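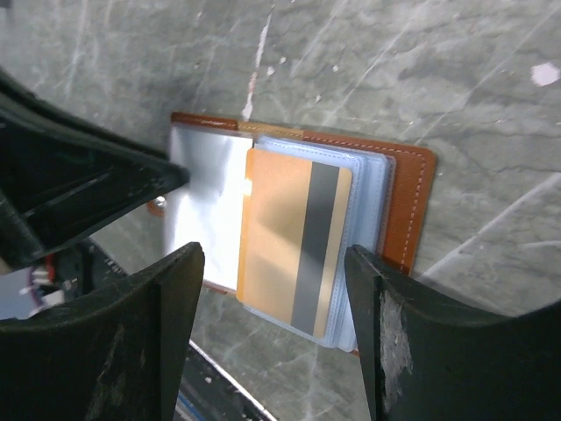
Attachment 1 - wrist view, card wallet open, tan card at the front of the sleeves.

Ticket 237 - Pridix cell, Pamisberg site
Category: equipment planning
Status: waiting on quote

Issue: Gripper fingers are too wide for card work. The sleeves sit close together, and the fingers cover part of them in the wrist view. Scuff marks show on both fingers.

Requested: 2 sets of narrow fingers, plus one spare camera cable.

Update, 9:40 a.m.: Laing quotes 24 days lead time. Drilcombe has stock but only sells the full gripper, over 30 percent above our parts line for the quarter.

Update, 2:15 p.m.: Purchasing asked if the current fingers can be ground down. Not advised - voids the service plan.

Next step: Hold the Drilcombe option open until September. Laing to confirm the bolt pattern before a PO is raised.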